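Table covering

A table covering is a flat layer of cloth, felt, cork, rubber or similar material laid over a table to protect its surface or to change its look. The term takes in the tablecloth, the runner, the place mat and the full-width mat used on work tables.

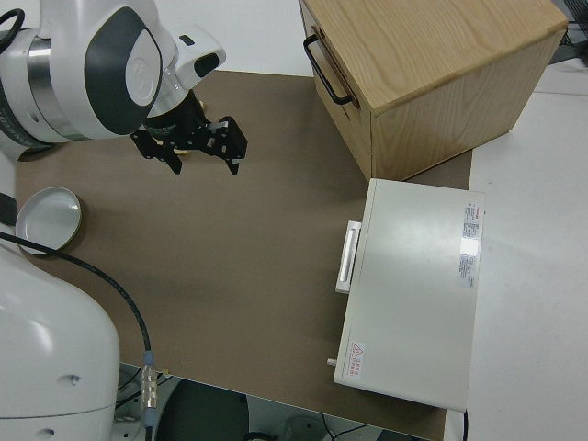
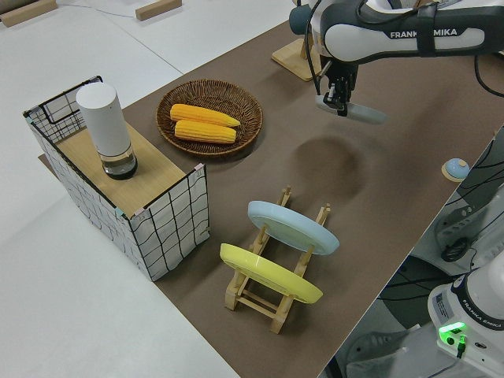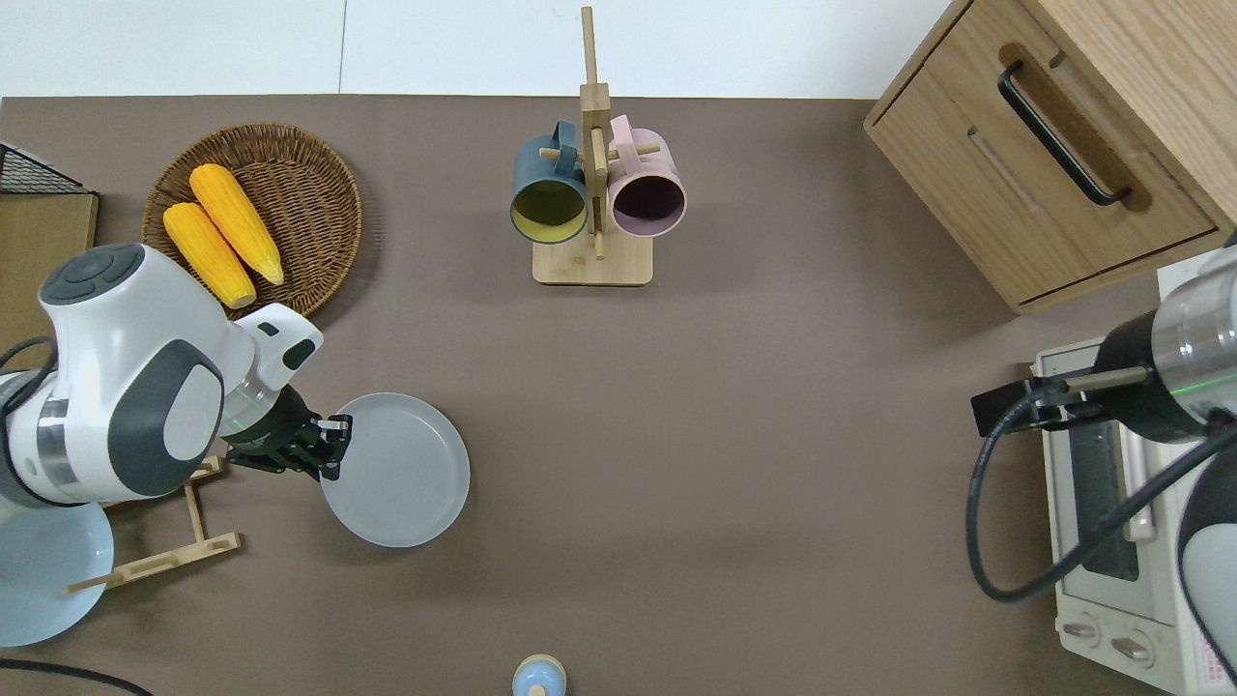 Tabletops in brown tones.

Coverings are usually grouped by use. Dining cloths are woven, cut to hang over the sides and washed often. Work mats are cut level with the table or a little short of it and are meant to stay in place. Matte finishes are common on work mats, as they reduce glare from overhead lamps.

In the town of Grusden, cloth for household tables was woven on hand looms until the Elport mill opened. The mill employed 41 weavers in its first year and listed 16 standard widths. A pattern book kept at the Kubíček collection holds 728 samples, nine of them with the mill's stamp still attached. Soudabeh Hashemi, who catalogued the book, dates most of the plain brown and grey samples to the mill's later period.

Care depends on the material. Linen and cotton may be boiled. Felt should be brushed and aired, and rubber mats wiped with mild soap and stored rolled.

See also: Place mat; Oilcloth; Susis weave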